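Household Surfaces and Indoor Humidity in Rented Flats
Student project report, Clulell College, Department of Housing Studies
October 21, 2025

1. Background

The project examined how tenants in the Cerkside district manage damp during the colder months. Condensation is a common complaint in older flats, and advice given to tenants often deals with heating alone. The aim was to establish which daily habits are linked to higher humidity indoors, with particular attention to kitchens.

2. Method

Fifteen households took part. Each was given a Canus humidity meter, placed at worktop height and away from the hob, and was asked to keep a short diary of cooking, washing and window opening. Readings were taken morning and evening, giving 689 usable entries once incomplete diaries had been set aside. Tenants were also asked what their worktops and walls were made of.
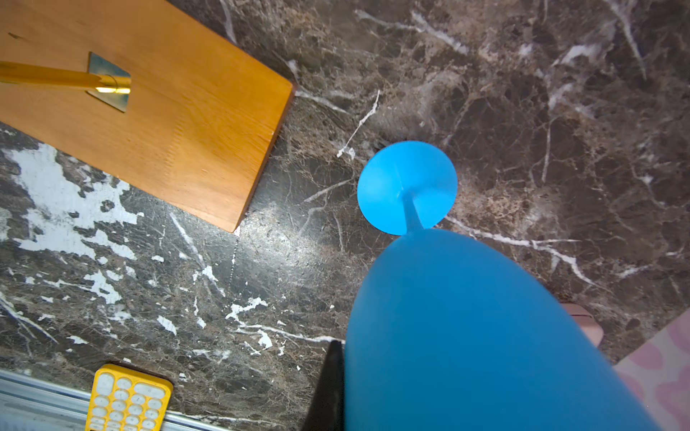
Two households withdrew before the end of the study. Their readings were kept up to the point of withdrawal, as the method agreed in July allowed. The diaries varied in quality, and some entries recorded the task but not its length.

3. Findings

Drying laundry indoors had the clearest link with high evening readings. Cooking without a lid came second. Opening a window for up to 15 minutes after cooking was followed by lower readings in most homes, although the effect was weaker in ground-floor flats in the Ragab building, where the windows open onto an enclosed yard.

The type of worktop showed no clear link with humidity. Wall coverings were harder to judge. Five households had papered kitchens, and these were also among the oldest properties in the group.

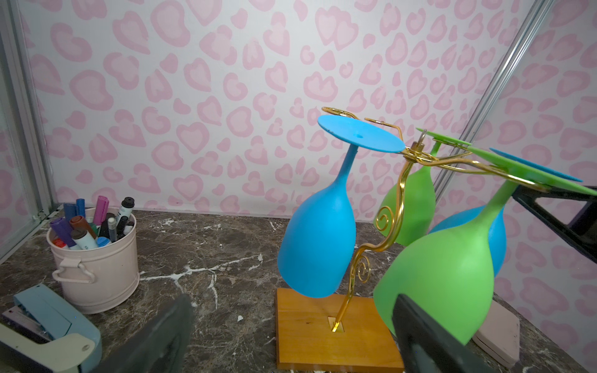 Figure 2. Drying rack on a marble worktop, with patterned wallpaper behind.

4. Limitations

The sample was small and drawn from one district. Outdoor humidity was taken from a single station and may not reflect conditions at each address. A further study should record the outdoor level at each building and should include homes with mechanical extraction.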